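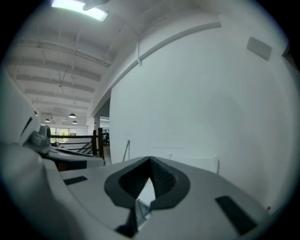 모팻, 본인이 직접 쓰는 부고 서비스 '플라모' 정식 출시
고인의 취미가 모두 '독서와 산책'으로 끝나는 현실에 작은 이의 제기

2019년 6월 12일, 브리르쿠브게이트(Brirkuvgate) — 부고 및 추모집 전문 출판사 모팻(Moffat)은 살아 있는 사람이 자신의 부고를 미리 작성해 보관할 수 있는 서비스 '플라모(Flamo)'를 정식으로 시작한다고 밝혔다. 이용자는 편집자와 면담을 거쳐 원고를 완성하며, 원고는 본인이 지정한 사람이 요청할 때까지 공개되지 않는다. 이용자가 마음을 바꿀 권리도 당연히 보장된다. 대부분은 바꾼다.

모팻은 오랫동안 유족의 의뢰를 받아 부고를 써 왔다. 장례를 준비하는 가족에게 주어지는 시간은 대개 하룻밤이고, 그 하룻밤에 출생지와 군 복무 시기, 형제자매의 이름, 그리고 고인이 평생 싫어했던 증명사진을 한꺼번에 찾아야 한다. 회사에 따르면 이 과정에서 가장 자주 틀리는 항목은 며느리 이름의 철자이며, 가장 오래 다투는 항목은 고인의 성격이다. "자상하셨다"로 합의하기까지 전화가 다섯 번 오간 집도 있다고 한다.

플라모의 편집을 총괄하는 응언 로(Ngân Lò) 편집장은 서비스의 취지를 이렇게 설명했다. "제가 다듬은 원고만 보면 이 도시 어르신들은 전부 정원을 가꾸고 손주를 사랑하며 유머 감각이 뛰어나셨습니다. 손주를 사랑하신 건 믿습니다. 유머 감각은 확인이 필요해서, 되도록 살아 계실 때 여쭤보기로 했습니다."

시범 운영에는 브리르쿠브게이트 주민 30명이 참여했다. 참가자들은 면담을 두 차례씩 가졌고, 첫 면담은 거의 예외 없이 예정 시간을 넘겼다. 할 말이 없다고 미리 양해를 구한 사람일수록 길었다. 은퇴한 버스 기사 마흐무드 마흐루스(Mahmoud Mahrous) 씨는 초고에서 가족 이야기를 한 문단으로 마친 뒤 1번 노선의 회차 지점이 잘못 정해진 경위를 네 쪽에 걸쳐 서술했다. 편집부는 분량 조절을 권했고, 마흐루스 씨는 가족 문단을 줄였다. 최종본에는 양쪽이 한 문단씩 실렸으며 그의 딸은 노선 쪽이 더 아버지답다고 평했다.

전직 수선집 주인 티치아나 팔룸보(Tiziana Palumbo) 씨의 원고는 반대로 짧았다. 태어난 곳, 결혼한 해, 가게 문을 연 해와 닫은 해, 그리고 "외상값은 모두 탕감한다. 단, 본인들은 누군지 알 것이다"라는 문장이 전부다. 편집부는 이 원고에서 쉼표 하나를 고쳤고 팔룸보 씨는 도로 고쳤다.

보관 방식도 이번에 정비했다. 완성된 원고는 인쇄본 두 부로 제작되어 한 부는 이용자에게, 한 부는 모팻의 문서 보관실에 남는다. 이용자는 생전에 언제든 원고를 고칠 수 있으며, 출시 첫해에는 수정 비용을 받지 않는다. 다만 같은 사위를 넣었다 뺐다 하는 수정이 네 번을 넘기면 담당 편집자가 전화를 드려 안부를 여쭙는다. 보관실을 맡은 카림 벤나니(Karim Bennani) 실장은 이 조항이 시범 운영의 경험을 반영한 것이라고만 밝히고 구체적인 사례는 말하지 않았다.

부고의 형식은 정해진 틀을 따르지 않아도 된다. 연대순으로 쓴 원고, 이웃에게 보내는 편지, 조리법으로 끝나는 원고가 모두 접수되었다. 모팻이 받지 않는 것은 특정인에 대한 욕설과 부동산 광고다. 시범 기간에 둘을 한 문장에 담은 원고가 있었으나 필자와 원만히 협의해 광고만 삭제하려다, 결국 둘 다 삭제했다.

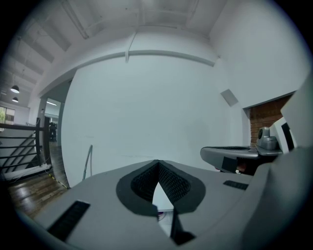
본인이 쓴 부고와 유족의 뜻이 다르면 어떻게 되나요?

원칙적으로 본인이 쓴 원고를 그대로 싣습니다. 유족은 사망 일자와 장례 일정, 빠진 가족의 이름을 덧붙일 수 있고, 덧붙인 내용은 본문 뒤에 따로 표시됩니다. 본문 문장을 고치려면 고인이 생전에 지정한 사람의 서면 동의가 있어야 합니다.

모팻은 오는 10월 졸게이트(Jolgate) 강당에서 낭독회도 연다. 시범 참가자 가운데 희망자 다섯 명이 자신의 부고를 직접 읽는 자리로, 입장은 무료이며 조의금과 화환은 정중히 사양한다. 진행은 지역 장례식에서 오래 사회를 맡아 온 야사만 호스라비(Yasaman Khosravi) 씨가 맡는다. 호스라비 씨는 "주인공이 제 발음을 바로잡아 줄 수 있는 행사는 처음"이라며, 평소보다 연습을 많이 하고 있다고 전했다. 마흐루스 씨는 낭독 시간이 짧다는 의견을 이미 서면으로 제출했다.

플라모 이용 신청은 모팻 사무실 방문이나 우편으로 할 수 있다. 신청서에는 이름과 연락처, 원고 공개를 요청할 사람 한 명을 적는다. 면담은 신청 순서대로 잡으며, 거동이 불편한 이용자에게는 편집자가 찾아간다. 급한 사정이 있는 경우 비고란에 적으면 순서를 조정하지만, "성격이 급함"은 사유로 인정하지 않는다.

모팻 소개
모팻은 브리르쿠브게이트에 있는 출판사로 부고, 추모집, 가족사 책자를 만든다. 오자에 관한 문의는 언제나 받으며, 고인의 성격에 관한 이의는 유족끼리 먼저 상의한 뒤 보내 주기를 당부한다.

보도 관련 문의
모팻 편집부, 응언 로 편집장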